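3. Materials and methods

3.1 Laundry sites and towel stock

Towels were drawn from the linen pools of two commercial laundries, Florno and Druditz, both of which serve small hotels and aged care homes in the Nodinley district. The two plants use the same town water supply but differ in the age of their washers and in drying practice. Florno tumble dries all terry goods to a fixed time. Druditz dries to a moisture sensor reading and finishes some loads on racks. Neither plant changed its detergent, softener or dosing during the trial.

A total of 486 cotton terry towels entered the study. All were bought new from one supplier, Bakhtiari, in a single order, and all were loop pile on both faces with a plain woven hem. Each towel was marked with a heat-sealed tag on the inside of the hem, which allowed its wash history to be followed through the sorting line. Towels were divided evenly between the two plants and then released into normal circulation. No instructions were given to hotel or care home staff, and the towels were used, collected and sorted with the rest of the linen.

Of the original stock, 115 towels were not recovered by the end of the trial. Losses of this kind are normal in rental linen. They were treated as missing and not as failed, and the effect of that choice is tested in Section 4.4.

3.2 Wash records

Tag readers were placed at the soil sort and at the clean fold station. A wash was counted only when a towel was read at both points in the correct order. Reads at one point alone were set aside. After this step, 3945 complete wash and dry cycles remained for analysis. The number of cycles per towel varied widely, mainly as a result of how often each hotel sent its linen out, and it is used below as a continuous variable.

Machine settings were taken from the plant logs. For each cycle the log gave the programme, load mass, main wash temperature, number of rinses, extraction speed and drying time. Load mass at Florno was recorded to the nearest kilogram, and at Druditz to the nearest half kilogram. The Druditz figures were rounded to match.

3.3 Conditioning and inspection

Towels were withdrawn for testing after every 12 cycles. Each withdrawn towel was laid flat on an open shelf overnight in a room held at constant temperature and humidity, then weighed, inspected and measured. Folded or stacked towels took much longer to reach a stable mass in early checks, and single layers were used from then on.

Inspection covered the pile, the ground weave and the hem. Pulled loops longer than the surrounding pile were counted on both faces within a square template. Hem damage was graded on a five-step scale, from no visible wear to open stitching along more than half of one side. The grader did not know which plant had washed the towel. Colour was not graded by eye. In terry cloth the apparent shade depends on the lie of the pile and on any folds in the cloth, and darker patches are easily mistaken for staining or uneven dye loss (Figure 3). Instrument readings were taken instead, on four layers of cloth with the pile brushed in one direction, and the mean of five readings was recorded for each face.

Figure 3. Light blue terry towel hanging in a long fold, with darker shading where the cloth folds over itself and a paler hem along the lower border.
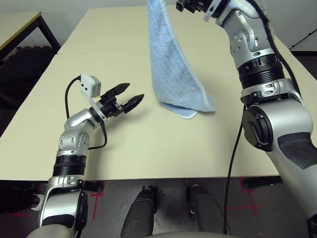
Length and width were measured between hems without tension. Shrinkage was expressed as a percentage of the starting dimension of the same towel, as the new towels differed slightly in size even within one carton. Where a hem had curled, it was pressed flat by hand before the measurement was made.

3.4 Absorbency and residual moisture

Absorbency was tested in two ways. The first was a sinking test on a cut sample, in which a square of cloth was placed on still water and the time to full wetting was recorded. This test destroys the towel, so it was limited to towels leaving the study. The second was a surface flow test, in which a fixed volume of water was run down the towel on a sloped frame and the water not taken up was collected and weighed. This leaves the towel intact and was carried out at each withdrawal.

The two tests do not measure quite the same thing. Sinking time responds strongly to softener residue on the fibre – a thin film is enough to delay wetting – while the flow test also reflects pile height and density. Results are reported separately and no combined score was formed.

Residual moisture was taken at the end of the plant drying step. Towels were sealed in bags at the dryer door, weighed, conditioned and weighed again. At Druditz the bagging was done beside the racks for those loads that were rack finished. Bagged towels were weighed within the same shift.

3.5 Statistical treatment

Change in absorbency and in mass was modelled with the number of cycles, the plant, drying time and load mass as fixed effects, and with towel as a random effect. Drying time and load mass were centred within plant. An interaction between plant and cycle number was kept in all models. Hem grade was treated as an ordered outcome.

Residuals for the flow test were skewed for towels with very low uptake, and the values were log transformed before fitting. Three towels with torn ground weave were removed from the absorbency models but kept in the hem analysis. One batch from February was run with the softener pump at Florno switched off for repair. Those cycles were flagged in the record, and all models were fitted with and without them. The difference was small for mass and shrinkage but not for sinking time, and both sets of estimates are given in Section 4.2.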